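**Apprendre un geste à Hamovus, fil du 30 mai** 🧵

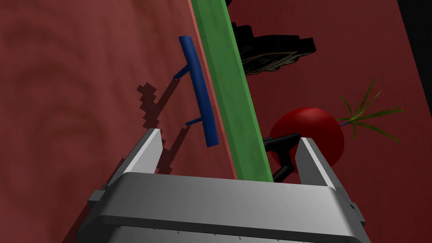
N° 56

1/ Bonjour à toutes et à tous ! On reprend le carnet avec la vue que j'ai devant moi quand je téléopère Hamovus en simulation : les deux doigts bien ouverts, la poignée bleue à gauche, et ce petit fruit rouge à fanes vertes que j'aime beaucoup, je l'avoue.

2/ Le geste du moment, c'est d'attraper la poignée bleue. On croit que ça va tout seul, et puis on se retrouve la manette en main à hésiter sur l'inclinaison du poignet (la barre verte est juste à côté, il faut viser entre les deux, doucement, sans se crisper !).

3/ En avril j'avais enregistré 200 démonstrations, beaucoup trop vite. Reet Vasiliauskas les a regardées avec une patience d'ange et m'a dit : « Tu trembles, il tremblera. » Alors j'ai tout repris, en respirant.

4/ On en est à 583, dont 3 que je referais volontiers. Si vous débutez avec Onent, baissez la sensibilité de la manette avant toute chose, vos épaules vous diront merci. Et racontez-moi vos essais, je lis tout, même les très longs messages !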